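September always gets me thinking about soup, and this year I've got my neighbor Jenő Szabó to thank for it. He grew up on his grandmother's corn chowder (he calls it the Magyar version, which means paprika, and then more paprika) and he finally let me write the recipe down!

You'll want 6 ears, a big onion, two potatoes and a good spoonful of sweet paprika. Cut the kernels off, then simmer the bare cobs in the stock for 13 minutes before anything else goes in. I used to throw my cobs straight in the compost, and I'm still a little mad about it. 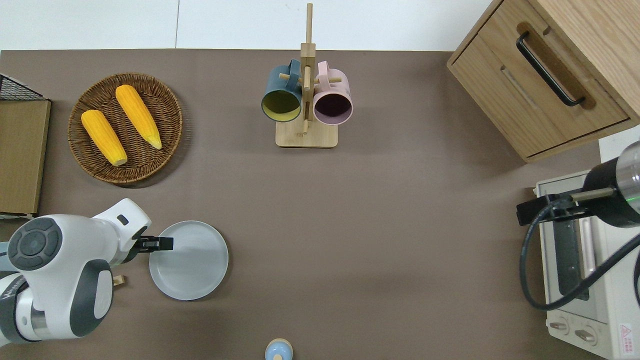
*Corn in the basket, mugs on the stand.*

The Floddale farm stand has corn until the end of the month, and they open at 8 in the morning – go early, the good stuff disappears fast. If you make a pot, write and tell me how it came out, especially if you tried it with bacon. Jenő says no bacon. I've had it both ways and I'm keeping my mouth shut until he's finished fixing my fence.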